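Share 2 | 6 comments | 12 min read

3. Dimensional stability of laser-cut joints in small-scale kits

3.1 Background

The kits considered in this section are sold flat, as cut sheets, and are assembled by the purchaser with adhesive. Their accuracy depends on two quantities that the purchaser cannot adjust: the width of material removed by the laser (the kerf) and the taper of the cut through the thickness of the sheet. Kerf determines whether a tab is tight or loose in its slot. Taper determines whether the joint closes fully on both faces or only on one. Both have been discussed in the hobby press for years, mostly in terms of whether a given kit "goes together well," and rarely with measurements attached.

Sun (Section 2) proposed that joint fit be treated separately from overall scale accuracy, and we follow that division. A kit may be correct in every outside dimension and still be difficult to build square, while a kit whose parts are slightly undersize may assemble with no trouble at all. For freight loads such as crates, drums on pallets and machinery cradles, the second kind is usually preferred by builders. A small error in length cannot be detected once the load is on the car, but an open corner can be detected from normal viewing distance.

3.2 Materials

Three product lines were used. Clurnov supplies horizontal and vertical crates in basswood sheet with separate corner battens. Morkley supplies a comparable range in thin plywood with the battens engraved in place. Softić supplies a single design in resin-treated card, in which the tabs are cut at a slight angle and lock when the side is pressed home. All three are nominally to HO scale. The Clurnov crates are larger than the others when assembled and were compared by joint type only.

Sheets were removed from their packaging and left unweighted in the room where assembly was to take place. Parts were separated with a fresh blade, cutting from the engraved side toward the plain side. The small retaining nibs were removed with a sanding stick and not with a file, which tended to round the adjacent tab. Parts with visible scorching on the tab faces were used as supplied, on the assumption that most purchasers would do the same.

In total 2,010 joints were measured across the three lines. Each was measured dry, then again after the adhesive had cured. Wood glue was used for the basswood and plywood, and a thin acrylic adhesive for the card. No filler was used at any stage.

3.3 Fit before gluing

The dry fit of the basswood parts varied more within a sheet than between sheets. Tabs cut across the grain were consistently tighter than tabs cut along it, even where the cutting file gave them the same nominal width. We attribute this to the response of the softer growth bands, which char back further from the beam than the harder ones. A purchaser who tests one tab and sands all of them to match will therefore loosen the long-grain joints more than needed.

The plywood parts behaved more uniformly. Taper was present in every joint but was nearly constant, and in most cases it could be used to advantage by inserting each tab from its narrower face. The instructions supplied with the Morkley kits do not mention this. They show the engraved face outward in every drawing, and that arrangement happens to be the correct one for the sides but the wrong one for the floor.
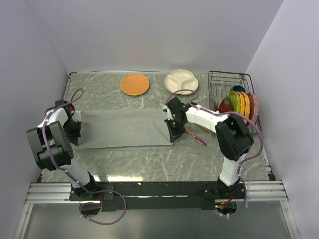
Does sanding the tabs before assembly improve the finished joint?

Light sanding of the charred surface helps the glue to bond in basswood and plywood, but sanding far enough to change the width of the tab made the finished joint worse in most of the crates measured. In the card kits sanding should be avoided, as it removes the treated surface and the edge becomes fibrous.

The card parts were the tightest of the three. The angled tabs required firm pressure with a flat tool, and a small number of slots split at the end during insertion. Splitting occurred only when the side was pressed home at one end first. When both ends were started together and advanced in turn, no splitting was observed.

3.4 Fit after gluing

Water in the wood glue caused measurable swelling in the basswood, and the cross-grain tabs tightened further. In the loosest long-grain joints the swelling closed most of the gap, which may explain the good reputation of these kits in spite of their uneven dry fit. After curing, part of the closure was lost again as the wood gave up its moisture. The residual gap was smaller than the dry gap in all but the thinnest battens.

The plywood changed little. Where a change was recorded, it was nearly always a slight cupping of the side panel away from the glued face. Panels that had been sealed on both faces before assembly did not cup. Panels sealed on the outer face alone cupped more than unsealed panels, and this practice cannot be recommended, although it is widespread among builders who stain the outside of a load and leave the inside bare.

For the card, the acrylic adhesive produced no change in dimension that could be separated from measurement error. Excess adhesive on the outer face was difficult to remove and took paint differently from the surrounding surface. Application from inside the crate with a fine brush avoided the problem.

3.5 Squareness

Squareness was assessed on the open crate before the lid was fitted, by comparing the two diagonals. A crate was classed as square if the difference was less than the thickness of its own side. This is a generous criterion, but it corresponds to what can be seen on a layout.

Crates built around a block were square in all three lines. Crates built without one were square in the plywood and card lines and frequently not in the basswood. The cause was almost always the order of assembly. Builders who attach both long sides to the floor and then insert the ends are relying on the ends to correct any lean in the sides, and the tight cross-grain tabs do not permit the necessary movement. Attaching one side and one end first, and allowing that corner to cure, gave a reliable reference for the remaining parts.
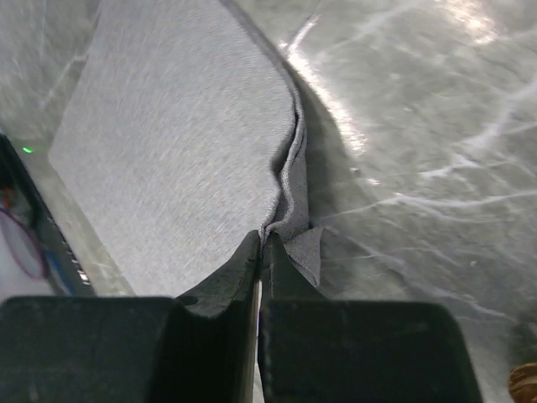
Figure 6. Close view of light gray fabric on a gray-green marble surface.

The addition of interior bracing after the corner had cured had no further effect on squareness. It did reduce later movement of the lid, and for open loads in which the contents are visible it is worth including on appearance alone. The Softić design has no provision for bracing, but strip of a suitable section can be added behind the locking tabs without fouling them.

3.6 Surface finish and its effect on edges

Joints were examined again after staining. Dilute stain penetrates charred end grain poorly, so the ends of the tabs remain darker than the faces around them. On a model of a timber crate this gives a plausible impression of nail plates or end staining, and many builders leave it as it is. Where a uniform finish is wanted, the tab ends must be scraped before the stain is applied. Scraping afterward exposes pale wood that cannot be matched by a second coat.

Weathering powders collected in the taper on the open side of each plywood joint and made it more prominent. If powders are to be used, the tapered side is better placed underneath. Acrylic washes did not show the same effect at normal strength.

3.7 Limitations

All assembly was carried out by one person, and the results for squareness in particular will depend on the builder. The Nundstead range was excluded because its sheets were redrawn in June, and parts from before and after the change could not be distinguished by their packaging. Long-term movement was not measured. Builders who keep a layout in a garage or loft should expect larger changes in basswood than those reported here.

The measurements also say nothing about strength. For a static load this is of little concern, but crates intended to be lifted by an operating crane are subject to repeated stress at the upper corners. That case is taken up in Section 4.

Related items

Kerf allowance when drawing your own parts
Staining basswood before and after assembly
Min-kyu Sun: scale accuracy and joint fit as separate measures
Card kits and acrylic adhesives
Loads for flat cars, part 2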